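How does a robot decide where to put its fingers?

Hi again from the robot workshop in Stetstead! Last time we talked about motors. Today I want to tell you about my favorite bit, the software - that's the set of instructions that does the robot's "thinking."

When you look for a spoon in a drawer, you just see it. A robot gets a picture made of tiny colored dots, and that's all it gets. Our program is called Nellau, and its first job is to sort those dots into things. Blue dots in a big clump? Maybe a bin! Gray and shiny? Could be a metal part. 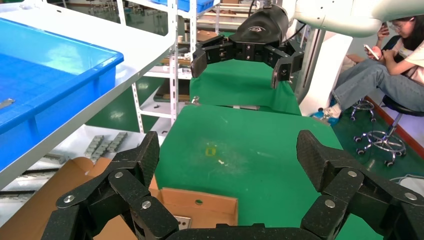 A gripper's view of the green work table, with a second gripper across from it.

Next comes planning. Nellau dreams up 44 different paths for the arm and throws out any that would bump into a shelf (or the other arm - ouch). Then it picks the smoothest one that's left.

Last is control. While the arm moves, the program keeps checking, "Am I where I meant to be?" If it's a little off, it nudges the arm back, over and over, super fast.

Try it yourself! Close your eyes and touch your nose. Your brain just did planning and control, no peeking needed.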